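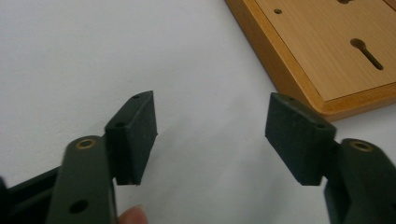
White surface with wooden board in the corner

Frequently asked questions: evening classes at Urireo

We are a small language school for adults. Nga Triệu, who answers the office mail, has collected the questions which come most often. Last updated January 2026.

Do I need to take a test before I join?
Yes, but it is short. You write a page about yourself and then you speak with a teacher for 15 minutes. You do not need to study for it. If you have never learned the language before, tell us and we put you directly in the beginner group.

How much does a course cost?
One term is $360, and the textbook is included. You can pay in two parts, the first when you register and the second before the middle of the term. Returning students pay $300. We accept bank transfer and debit card. Please do not send a cheque.

How long is each class?
Each class is 90 minutes, with a small break that the teacher chooses. The doors open early, so you may come and do your homework in the kitchen.

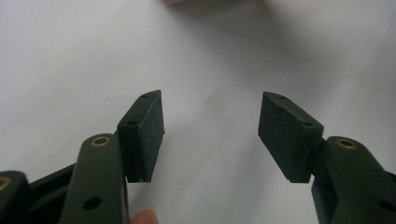
White surface, between two dark green fingers

Can I change my group after the term has started?
In the first two weeks it is possible, if the other group has a place. Write to the office and speak also with your present teacher. After that time we ask you to stay where you are until the term finishes.

What happens if I miss a class?
The homework is put on the Mukico page on the same evening. You can find your password in the welcome letter. We do not give money back for a missed class, but if you are ill for a long time, Parviz Taheri will look for a solution with you.

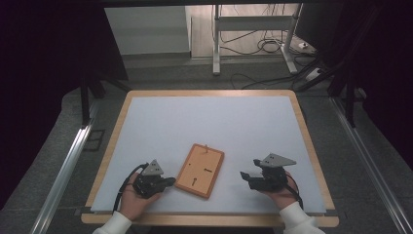

Do you give a certificate?
At the end of the term everybody who attended regularly receives a letter of attendance. It shows your level and the hours. For a citizenship application you will need an official exam, and this we do not organize. We can help you to fill in the form.

Is there parking?
The parking lot behind the Tavitz bakery is free in the evening. Bicycles can be locked at the side entrance, please not on the railing.

When is the school closed?
We close for the last two weeks of December and on all public holidays. The office mail is also not read in this period.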